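The comeback of the brown paper bag

By Mayuree Kaewmanee
January
Reading time: 4 minutes

Brown paper bags come into most houses full of something else and stay on afterwards, folded flat behind the bin or stuffed into each other on top of the fridge. In my flat they live in the gap beside the washing machine. I used to throw them out when the gap was full. For the past year I have used them as storage, and I have been asking other people how they do the same.

The method is simple. Stand the bag up, open it fully and roll the top edge outwards, twice if the paper will take it. The roll holds the mouth open and gives the sides some strength. A bag treated this way will stand on a shelf or a table and can be filled with one hand. Without the roll, the sides lean in and you spend your time holding them apart.

Buppha Jaidee runs a small repair and lending shop called Mendar, where people borrow sewing kits, glue guns and garden games. She keeps nearly everything in kraft bags. Plastic tubs were tried first, and she still has a stack of them in the back, but they were the wrong height for her shelves and the lids went missing.

"A bag costs me nothing and I can write on it," she said. "When it wears out I put it in the recycling and open another one."

She has 14 on the go at the moment. Each has a word or two in felt pen on the front: buttons, hooks, chalk, pump parts. She changes a bag when the bottom goes soft or when the roll at the top has been flattened so many times that it will not stay up.

Not everything suits a paper bag. Anything damp will weaken the base within a day. Sharp tools go through the corners. Heavy things can be kept in a bag as long as it stays where it is, but the bag should not be lifted by its edge. Fergal Mac Suibhne, who looks after the toys at a playgroup, lost a set of wooden skittles down a stairwell that way and now carries his bags with a hand underneath.

What does suit a bag is the middle sort of clutter, the things that are too big for a drawer and too odd for a box. Rope is a good case. A short length of thick rope will not lie in a coil, it slides off hooks, and in a drawer it pushes everything else to the front. Dropped into an open bag it takes whatever shape it likes and stays there. Dog toys, skipping ropes and tie-backs for curtains all go the same way.

The other thing in favour of the open bag is that you can look into it. A tub has to come down from the shelf and have its lid taken off. With a bag on a low surface, you look over the rim and see the lot. This only works if you keep the contents to a single layer, or close to it. Once things are piled on top of one another you are back to rummaging, and rummaging is what tears the paper. 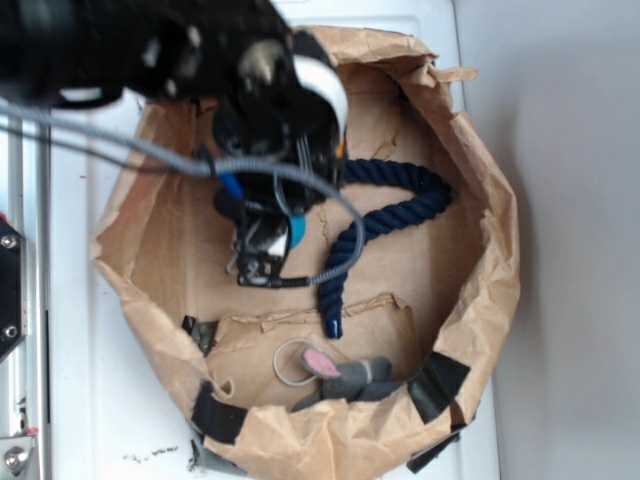
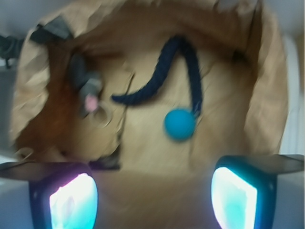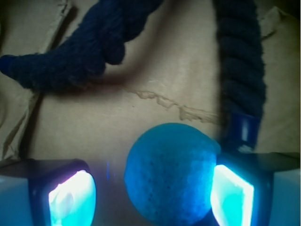 Thongchai Khunthong has a stricter rule, which is 4 things to a bag and no more. He began it when his children were small and has kept to it since they left home. If a fifth thing turns up, he opens another bag or gets rid of something. I tried this for a month and found it too tight for kitchen bits but about right for anything bulky.

He is also particular about folding. An empty bag should go back along its own creases, he says, with the base folded up first. A bag that has been crushed and smoothed out again never stands as well, though it will do for potatoes or for lining a drawer. His oldest has a base that has been patched with brown gummed tape and holds light bulbs.

Labels are a matter of taste. Buppha writes straight on the paper. Thongchai ties on a luggage label, so that the bag can change its job without any crossing out. I use masking tape, which comes off and leaves a pale strip, and I have stopped minding.

If you have no bags to start with, ask at a greengrocer or a bakery before buying any. Large ones with a flat base are best. Those with twisted handles can be used too, but cut the handles away before you roll the top, or they make a lump on each side and the edge unrolls itself. Gussets should be pushed right out to the corners with your fingers. Then leave the bag open on the table for a few minutes - it settles a little, and you can see if it is going to lean.

My own gap beside the washing machine is still full, mostly of small bags with grease spots on them. Those are going out this week.

Comments

Bořivoj Urban
I do this in the shed with seed packets. Mice got into one bag over the winter, so I would add that to your list of what doesn't suit.

Fergal Mac Suibhne
Two of the skittles are still missing, if anyone is wondering.

gap_by_the_fridge
Does rolling inwards work as well? Mine always split at the corners when I roll them out.

Mayuree Kaewmanee
I find inwards holds less well. Try snipping a centimetre down each corner before you roll.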